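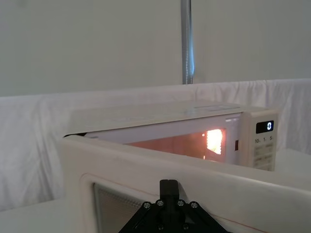

Figure 3. Microwave oven, door open and cavity light on.

3.2 Feed, water and weight records

Body weight was recorded for every goat entered in the meat breed classes at the Favudside show grounds and at the Sumau regional show. Animals were weighed at check-in, on the morning of their class, and again at release. Exhibitors from the Vakmont and Jasińska herds also weighed their animals at home before loading, using their own platform scales. After duplicate entries were removed, the data set held 2657 weights.

The show scales were checked against test weights each morning before the first pen was brought up. Goats were walked onto the platform on a halter or collar and held with a slack lead. The reading was written down once the display had stopped changing. If an animal would not stand, it was taken back to its pen and tried again after 30 minutes. Goats that refused a second time were left out of the analysis for that day but kept in the study.

Feed was supplied by exhibitors, as is normal at both shows. We did not ask anyone to change a ration. Each exhibitor filled in a barn card giving the type of hay, the type and amount of grain, and the times of feeding. Hay samples were pulled by hand from three places in the bale and mixed in a paper bag. Dry matter was determined on a subsample by microwave drying, with the sample weighed between short heating periods until two readings in a row agreed. Grain was taken as fed, and the value on the bag tag was used where there was one.

Water was harder to record. Most exhibitors hung buckets on the pen panels and topped them up whenever they passed, so the amount offered was often unknown. At Sumau we marked the inside of the buckets and noted the level at each refill. This was not possible at Favudside, where several exhibitors shared large tubs between pens. Water intake is therefore reported for Sumau only. Spillage was noted on the barn card but not corrected for.

Travel time was taken from the exhibitor's own account of when the trailer was loaded and when it reached the gate. Stops were counted as travel. We also asked whether hay or water had been offered on the road. Answers were coded as yes, no or not known, and the last group was dropped from the travel model.

Goats were followed for 21 days after they went home. Owners were asked to weigh them weekly on the same scale they had used before the show. Returns were good in the first week and fell off after that, mainly among exhibitors who had sold animals at the show. An animal sold during the follow-up period was treated as lost on the day it left the herd, even if the buyer was willing to send in weights, as the feed and housing would have changed.

3.3 Statistical treatment

Weight change was expressed as a percentage of the home weight, or of the check-in weight where no home weight was available. The two groups were analyzed separately. A mixed model was fitted with show, age class, sex and travel time as fixed effects and herd as a random effect. Barn position was tested as an extra term and dropped when it made no difference to the fit. Confidence intervals for the herd effect were obtained from 1000 bootstrap samples, drawn by herd so that animals from one exhibitor stayed together.

Missing weights were not filled in. A goat with a check-in weight and no later record contributes to the entry figures in Table 1 but not to the models. Weights taken after clipping were flagged, and the models were run with and without them. The estimates changed very little and the results below include the flagged animals.

Two limits of the records should be kept in mind. Gut fill was not controlled, and a goat weighed just after its morning feed will appear to have lost less than a pen mate weighed before it. The home scales were also not checked by us, so any fixed error in one of them will show up in the herd effect.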